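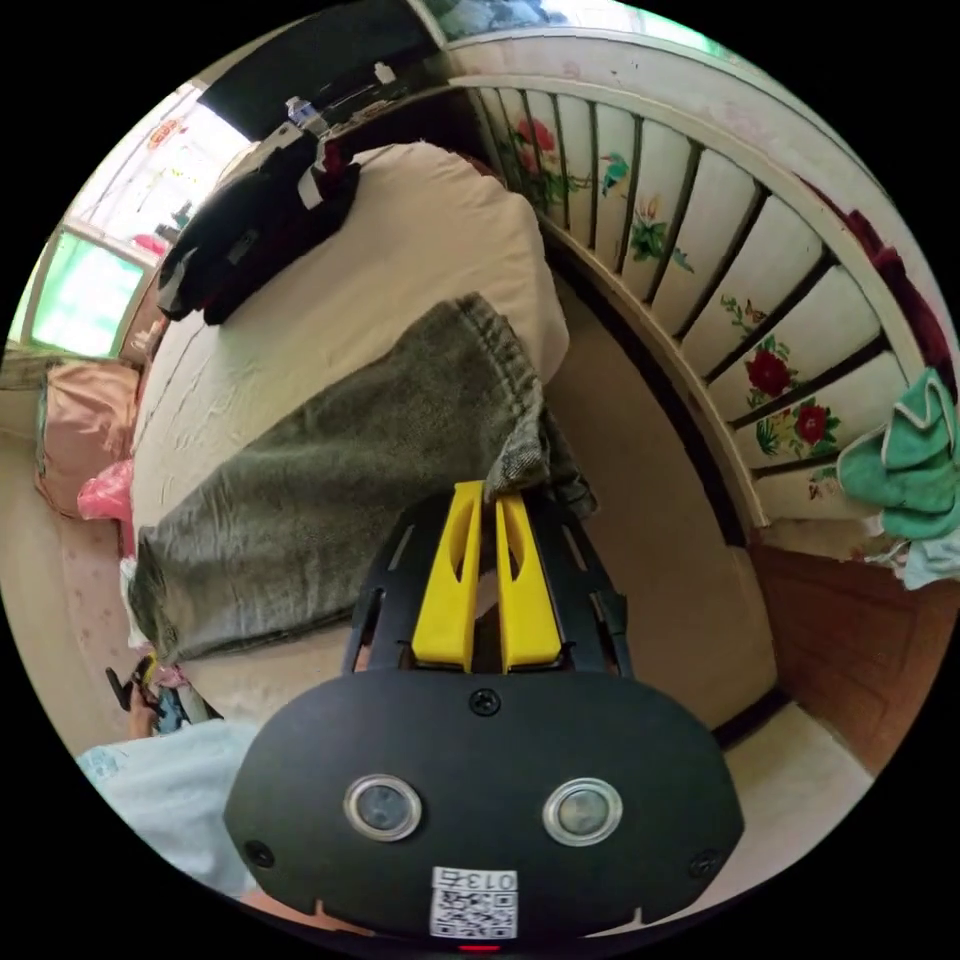 *Folding day on the bed, with the good window light.*

I have finally found a folding routine I like, and I'm so pleased with it that you're all going to hear about it! For years I folded laundry on the couch, which meant everything slid into the cushions and came out worse than it went in. The bed is so much better. Pull the sheet fairly smooth first (mine's the pale beige one, still a bit wrinkly) and you've got a huge soft table.

Thick fabric is my favorite part. That faded grey-green cloth has such a nice texture, a bit like denim, and it holds a crease beautifully. I start from the stitched hem, fold long, then bring the corners in and press with my forearm. Marjan folds hers in thirds and swears it saves shelf space — I tried it in March and went straight back to halves.

My whole basket took 17 minutes this morning, socks included. I still haven't decided where jackets go. Hanging them would be the grown-up choice, but all my hangers are full of summer shirts.

Oh, and do it in daylight if you can! I catch so many loose threads and missed stains by the window that I'd never see under the lamp at night. Next up is the linen shelf, and I can't wait.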